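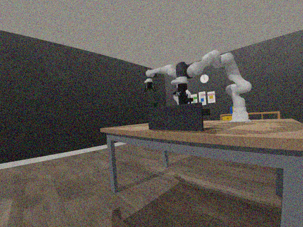 Can a robot cell be safe if both arms work over the same box?
It can, when each arm must ask for the shared space before it enters, and when the stop reaches both arms at once. We learned the second part from our own mistake.

About Driseo

Driseo is a small company for the testing of two-armed robot cells. Customers send us their task and their control program, and we run it in simulation before any real arm is switched on. Our founder, Randi Söderlund, worked many years with service of packing machines, and she still reads every fault report herself.

What went wrong in October

In October we prepared a cell for our customer Alhassan. Two white arms share one worktable and reach to the same black box. We had planned 1000 test runs overnight, and in the morning we found that 2 of them had ended with a collision between the grippers. 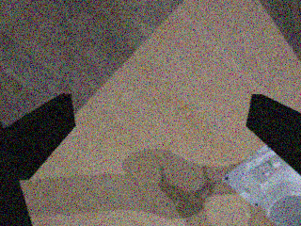
The first arm had lost its view of the part and made a stop, as it should. The stop message went to the second arm five cycles too late, so the second arm continued down towards the box. In simulation this costs nothing. With real arms it can cost a gripper, or hurt a person who stands near.

The worst was that our report said "passed". The program counted a run as good if the part arrived in the box, and it did not look at what happened on the way. This was our fault, and we told Alhassan the same morning.
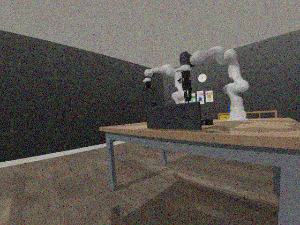 Reading time: 2 minutes

What we changed

Both arms now listen to one common stop signal. Only one gripper at a time may have permission for the space over the box – the other must wait outside. Every contact between the arms makes the run failed, also when the task is finished. After the changes we made 1650 new runs and found no contact.
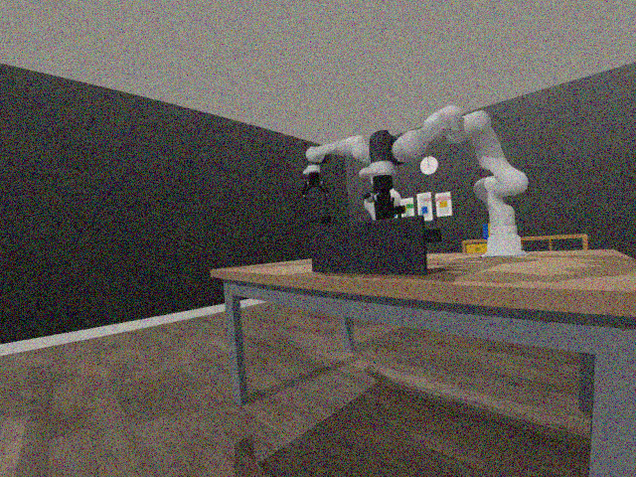 The shared box cell, in simulation.

How we work today

We keep a fault diary, which we call Jovance, and all customers may read the pages about their own cell. Kimach, our partner for installation, gets a copy before the real arms are mounted. If you have a cell where something went wrong, or nearly went wrong, please write to us. We answer in English and Swedish.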